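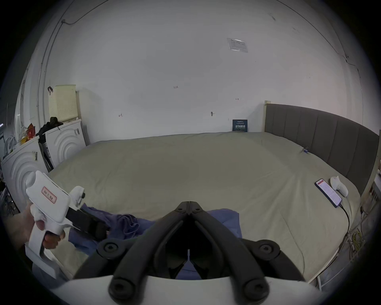 Wakberg Folk Music Week: minutes of the August planning meeting

Held in the back room at Karunaratne Hall, Saturday, 10 a.m.

Present: Slavica Dervishi (chair), Zorica Radulović (minutes), the hall manager, the dance leaders, the kitchen crew, and several host families, including a few new ones. Very good to have you!

Apologies: the sound crew, who were loading out from a wedding. They sent notes by email and those are included under item 4.

1. Minutes of the last meeting

Read and agreed, with one fix. The Friday night dance was listed as a "seated concert." It is very much a dance, and chairs will go along the walls only.

2. The program

Slavica went through the draft and the room got loud in a good way. We have 12 visiting musicians confirmed, which is our biggest group so far, and the mix is wonderful — fiddles, accordions, a hurdy-gurdy, two singers who work in close harmony, and a clarinet player who also calls dances. Zorica played a short recording of the singers on her phone and we ended up listening to it again.

The opening concert stays in the main hall. There was a long talk about whether the slow session should move outdoors to the orchard behind the hall. Those in favor like the shade and the grass, and beginners tend to play up more when they aren't under a ceiling. Those against pointed to the road noise and the music stands blowing over last year. Settled on the orchard, with clothespins for the sheet music and the small meeting room kept free in case of rain.

The children's workshop will be run by the clarinet player and will be built around spoons, hand drums and singing in rounds. Please send in any wooden spoons you can spare. Metal ones are also fine but should come in matching pairs if possible.

Tune list for the slow session: Zorica has it almost ready. She would like each host household to pick one tune and learn it before the week starts. Several people were already humming theirs by the coffee break.

Action: Zorica to send out the tune list. Slavica to confirm the orchard with the hall manager in writing.

3. Host homes

We still place every visiting musician with a local family, and we want to keep doing it that way. Returning musicians talk about the breakfasts as much as the concerts. Beds are now promised for everyone except the harmony singers, who would like to stay under the same roof so they can rehearse at night. One of the new families thinks they can manage it and will let us know.

Points agreed for hosts:

Sheets, a pillow and a towel for each guest. Musicians who fly in can't carry bedding along with an instrument.

A spot indoors for the instrument case, away from radiators and sunny windows. The hurdy-gurdy player has asked for this especially.

Breakfast and a packed lunch. Supper is at the hall every night.

A house key, or a clear plan for late returns. The sessions run past midnight and nobody should have to ring the bell.

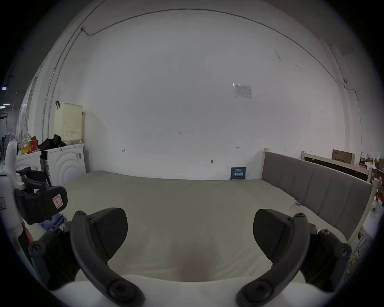
Bare mattress with a pale greenish-grey cover.

Pets: please put these on the form, even the ones that live outside. One fiddler has a strong cat allergy, and Slavica is keeping a list of the cat-free homes.

A question came up about whether hosts get a free pass to the evening events. Yes, all of them, for everyone in the house. This has always been the rule but it was left off the form.

Spare linen: the hall has a cupboard of clean sheets in mixed sizes, and hosts may borrow from it. Sign the book when you take something.

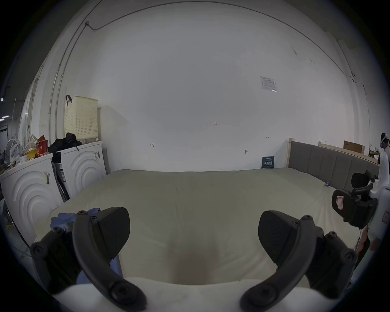 Bed with a pale beige fitted sheet, blue cloth at the left side.

Action: Slavica to fix the form and send it to all hosts. New family to reply about the singers.

4. Sound and stage

From the sound crew's email: the old mixer is repaired and worked well at the wedding. They would like one extra evening to set up, and they ask that no one move the floor monitors once the tape is down. Agreed, with thanks. They also suggest no amplification at all for the harmony singers. After the recording, everyone in the room was for it.

Stage lights were discussed. The musicians complained last time that they couldn't see the dancers, and the dancers complained that they couldn't see the band. We will keep the house lights halfway up for the Friday dance.

Action: hall manager to find an extra evening before the opening and tell the sound crew.

5. Tickets

Astix will handle online tickets again. Their page for us is up as a draft and looks great, with the drawing of the heron on it. A weekly pass will cover everything. Tickets for single evenings will be on the door as well as online, and we will hold back some seats at each concert for people who don't book on a computer.

We looked at the price of a child's ticket. It was proposed to drop it altogether and let children in free with any adult. Carried, with clapping.

6. Getting people here

Savitz Coaches will run the shuttle from the train station. The last run back to town is the sticking point, as it leaves before the late session has properly warmed up. Slavica will ask about a later one. If that can't be done, we'll set up a car-share board by the coat rack, with offers on one side and requests on the other.

Bicycles may go along the orchard fence. Please leave the gate clear for the kitchen deliveries.

7. Kitchen

The kitchen crew brought a trial batch of the plum dumplings and they did not last through the item. Menu for the week is nearly done. There will be soup every night, a meatless main dish every night, and the dumplings on the last evening. More hands are wanted for washing up, and roughly 6 people per shift would make it easy going. Put your name on the sheet by the hatch. The singing at the sinks is some of the best of the week, so don't be shy!

8. Any other business

Posters are printed. Take a roll on your way out and try the library, the bakeries and the garden center.

The dance leaders offered a practice evening for hosts who feel rusty. Lots of interest, so they will run one at the hall. Soft shoes, please — the floor was waxed this week.

Someone left a green umbrella and a capo after the last session. Both are in the office.

Next meeting: same room, same time, in 3 weeks. Meeting closed at 12, followed by tunes in the orchard for those who could stay.

Minutes taken by Zorica Radulović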